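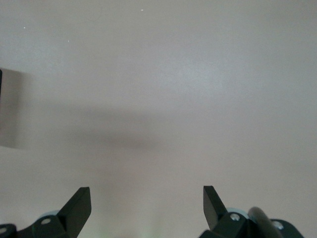 Superficie lisa en gris beige, con acabado satinado y veta muy tenue.

Patumex promete mesas que no envejecen, pero enseña pocas pruebas

El fabricante de tableros Patumex pondrá a la venta en marzo Zavlow, un acabado satinado para mesas de trabajo y encimeras que, según la empresa, conserva el mismo aspecto después de años de uso diario. Llegará primero a las tiendas de la cadena Nseir, en un único tono que el catálogo llama «gris arena» y que cualquiera describiría como un gris claro tirando a beige.

La promesa es grande y la documentación, de momento, pequeña. El dosier repartido a la prensa tiene más páginas de fotografías que de datos, y el apartado dedicado a la resistencia ocupa menos que el dedicado a la inspiración del color, que al parecer viene de las playas en invierno.

Lo que sí se explica es el precio. Un tablero de mesa de tamaño corriente con el nuevo acabado costará unos 200 euros más que el mismo tablero en la línea básica de la marca. Patumex justifica la diferencia por un tratamiento de superficie que aplica en su planta de Reltenthorpe y cuya composición no detalla. A la pregunta de si se trata de un barniz, de una lámina o de otra cosa, la respuesta por escrito fue que se trata de «una solución integral». Sobre el soporte que va debajo tampoco hay mucho más: el folleto dice «núcleo técnico» y pasa a otro asunto.

El único ensayo que se menciona consiste en 500 pasadas con un paño húmedo sobre una muestra, tras las cuales no se apreciaron cambios de brillo. El dato suena bien hasta que se hace la cuenta. Una mesa que se limpia una vez al día llega a esa cifra en menos de año y medio, y en una cocina o en un taller se le pasa el trapo bastante más a menudo. El dosier no dice qué paño se empleó, con qué presión ni si había algún producto de limpieza de por medio. Tampoco quién hizo la prueba. La empresa confirma que se realizó en sus propias instalaciones y no prevé, por ahora, encargar otra a un laboratorio externo.

Faltan además las pruebas que suelen preocupar a quien compra una mesa para usarla. No hay nada sobre el calor de una cazuela, ni sobre café, tinta o vinagre, ni sobre lo que ocurre cuando se arrastra una caja de herramientas de un lado a otro. Patumex recomienda en la ficha de cuidados usar salvamanteles, retirar los líquidos enseguida, evitar los estropajos y no cortar directamente encima. Son consejos sensatos, los mismos que acompañan a casi cualquier tablero del mercado, incluidos los baratos.

La garantía es de dos años y excluye el «desgaste estético por uso normal». Es decir, excluye buena parte de lo que la publicidad asegura que no va a suceder. Preguntada por esta contradicción, la compañía contesta que la cláusula es común a todas sus gamas y que será revisada «cuando corresponda».

El color plantea otra duda. Los grises claros con un punto cálido cambian mucho según la luz que reciben, y un mismo tablero puede verse azulado junto a una ventana y casi crema bajo una lámpara. Es un efecto conocido y no tiene nada de defecto, pero complica la compra a quien pretende igualar la mesa con un mueble que ya tiene en casa. Nseir mostrará el acabado en una muestra de 35 centímetros de lado, colocada en la misma pared que el resto de los tableros e iluminada por los focos de la tienda. No está previsto prestar muestras para llevárselas a casa, algo que otras cadenas hacen a cambio de una fianza.

En favor del producto hay que decir que el satinado es una elección razonable para una superficie de trabajo. Molesta menos a la vista que el brillo cuando hay una lámpara encima, y en los mates muy profundos las huellas de los dedos suelen dar bastante guerra. La veta discreta ayuda también a que el tablero no pelee con lo que se ponga sobre él. Nada de esto es nuevo ni exclusivo de Patumex, aunque el folleto lo presente como un hallazgo.

La empresa insiste asimismo en que la superficie es «fácil de reparar». El kit de reparación, sin embargo, no saldrá a la venta al mismo tiempo que los tableros y carece todavía de precio. Los cantos, que es por donde empiezan a estropearse tantas mesas, llevarán el mismo remate que la línea básica, según reconoce la propia ficha técnica en una nota al pie. De modo que el sobreprecio paga la cara de arriba y deja los bordes como estaban.

Nseir, por su parte, se limita a decir que el acabado «responde a una demanda de los clientes» y que aceptará devoluciones en las mismas condiciones que el resto de su catálogo, esto es, sin cortes ni taladros. Para quien encarga una encimera a medida, con su hueco para el fregadero, la devolución queda por tanto descartada desde el primer día. La cadena no ha facilitado previsiones de venta.

Quien necesite una mesa ya puede comparar la ficha de Zavlow con la de la línea básica, que seguirá en las tiendas, y preguntar por tres cosas antes de pagar la diferencia: qué grosor tiene la capa superficial, qué temperatura soporta y qué entiende exactamente el fabricante por desgaste normal. Esta redacción trasladó las tres preguntas a Patumex. La primera quedó sin respuesta, la segunda se remite a una ficha ampliada que aún no se ha publicado y la tercera, según la empresa, «se valorará caso por caso».

Los pedidos para encimeras a medida se abrirán más adelante, sin fecha anunciada.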